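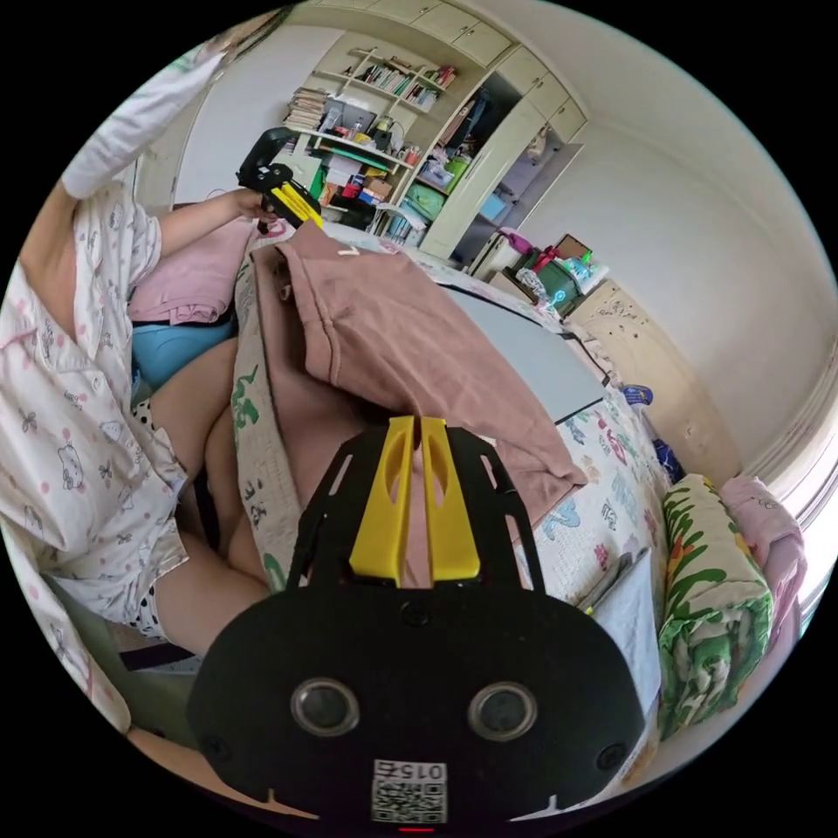

## 4.2 The bedroom fault

Our bedding trials were meant to be the dull part of the study. A hoodie on a quilt (Figure 2, top) asks little of anyone, and each session used a pair of hand-held grippers whose recordings were later merged by Serel, our alignment script. Serel matched the two clocks at the start of a session and then trusted them completely, with the innocence of new software.

In session 3 the clocks drifted apart by 102 frames. The script reported no errors. The policy trained on its output reached for the near edge of a blanket with one arm, waited politely, and closed the other on air. At Mostton, Morag Jardine saw it pull the blanket off the bed and complete its fold regardless, on a mattress with nothing left to fold. 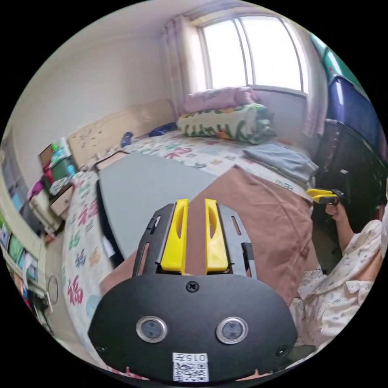 *Rory Cowie*

The lower view in Figure 2 has a brown-pink blanket across the nearer part of the bed and the second gripper held out at the right. With both grippers in view, drift can be checked by eye, a method we had considered beneath us until January.

Serel now compares the clocks every 2 seconds and stops if they disagree. It stops rather often. We have kept the discarded sessions, and the arm stays behind its guard whenever a retrained policy is first run.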